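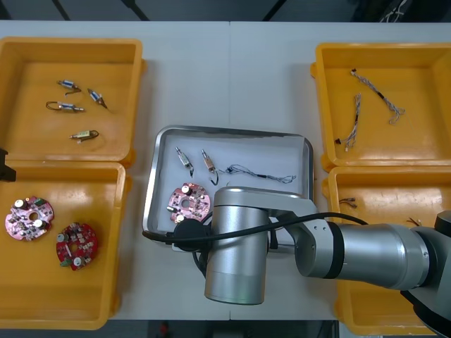 I've got a Puva tabletop arcade game, the kind with the little steel balls and the bumpers, and for two years now it has been in pieces in my spare room. Every time I get going on it I lose track of what goes where. I took it apart in May the first year, full of energy, and put everything into one big cookie tin with the screws at the bottom, which I now understand was dumb. Lately I've been thinking about doing it the way you see on proper work tables, with open yellow bins and one sort of part to a bin, so the solenoids lie together with their wire leads looping off the side and the round circuit boards get a bin of their own, and then a shallow steel tray in the middle for whatever I'm working on. It looks so calm compared to my cookie tin! My question is whether open bins are any good for somebody who only gets to work on this now and then, or whether I should buy one of those wall cabinets with all the little drawers. Welier makes one with 96 drawers and I've had it in my cart and taken it out again more times than I'd like to admit. The room is also where guests sleep, so things do get moved. There's a cat too. I have small springs, rubber rings, lamps, lamp sockets, lots of screws that are almost but not quite the same length, and a bundle of wires that I labeled with masking tape that has since fallen off. How do you all keep the parts of a long project straight? Budget is not huge. Thanks in advance, and sorry for the long post.

Posted by tiltedinthespareroom

drawerful
Cabinet. I have the Welier one and it's fine. The drawers stick a little when it's humid and the label slots are too small for a normal person's handwriting, but nothing has ever rolled out of it. Screw it to the wall properly, mine was only leaning at first and it came down on my foot one evening when I pulled out a bottom drawer with too much in it. You'll use maybe a third of the drawers for one game and then the rest will fill up with batteries and picture hooks like mine did.
Also get rid of the cookie tin.

sepulveda_st_radios
I fix up old table radios, not games, but the trouble is exactly the same, so let me throw in what I do. (My username is the street, for the people who keep asking, and yes I know Sepúlveda has an accent, the site wouldn't take it.)

I think you're asking about storage when you really have two different jobs going on. One is keeping parts while you're NOT working, and the other is keeping them in order while you are. I tried for ages to do both with the same boxes and it made me miserable. Open bins are wonderful while you're sitting at the table. You can see everything, you can grab a part without fiddling with a lid, and when a bin is empty you know you've used them all. But leave them out in a room with a cat and house guests and you'll be on your knees with a flashlight. I've done it. I once found a knob in a slipper.

So my setup is 4 open bins for the bench and a stack of flat lidded boxes for everything else. When I sit down, I tip out only the parts for the section I'm working on. When I get up, they go back in the box, the lid goes on, and the box goes under the bed. It takes me a few minutes and I put the radio on while I do it. The bins nest inside each other so they hardly need any room.

I also stopped sorting by type of part, and I know people will argue with me about this. If you put every screw in the screw box, you have a lovely box of screws and no clue where any of them lived. I sort by where the thing came off. So for you it might be one box for the left side of the playfield, one for the right side, one for the cabinet and one for the back. The screws from the left side go in a small bag inside the left side box. Then you only have to figure out a handful of screws at a time, and most of them will only fit one way anyhow. Since yours are already all mixed up in the tin, that won't help you much now... but do it with whatever you haven't taken off yet!

For the ones in the tin, I'd pour them out on an old towel (they don't bounce or roll on a towel) and sort by length first and then by thread. Give it 30 minutes, stop when you get sick of it, and bag up what you've sorted before you stand up. That last bit matters a lot with a cat.

Labels: masking tape dries out and lets go, as you found. I use the little paper tags with string that you get for yard sales, tied around the wire, and I write on them in pencil. Ink fades on me, pencil doesn't. For parts with their own leads, like your solenoids, I tie the tag on the lead and then leave it there until the part is back in the game and working. Don't wrap the leads tight around the body to save room, by the way. Old wire gets stiff and it likes to break right where it comes out.

And take pictures with your phone, way more than you think you need, with a bit of paper in the shot saying which side is up. I've got a folder for each radio. I look at those pictures more than I look at the service sheets.

If you buy anything, get the lidded boxes before the cabinet. I've bought the Skorex ones and I've also used takeout containers, and to be fair the takeout containers seal better.

mothballed
does the cat have to be in there

tiltedinthespareroom
Oh this is great, thank you both! I hadn't thought of it as two jobs at all. The playfield is only half stripped, so I can still do the rest by location, and I have a ridiculous number of takeout containers under the sink. I'm going to leave the cabinet in the cart for now and buy a few bins for the table. I tried the towel thing last night with roughly half the tin and found out that a bunch of those screws aren't even from the game, they're from a bookshelf.

And yes, the cat has to be in there, it's the room with the radiator.

drawerful
Fair enough. If you change your mind on the cabinet, check that it comes with the wall screws. Mine didn't.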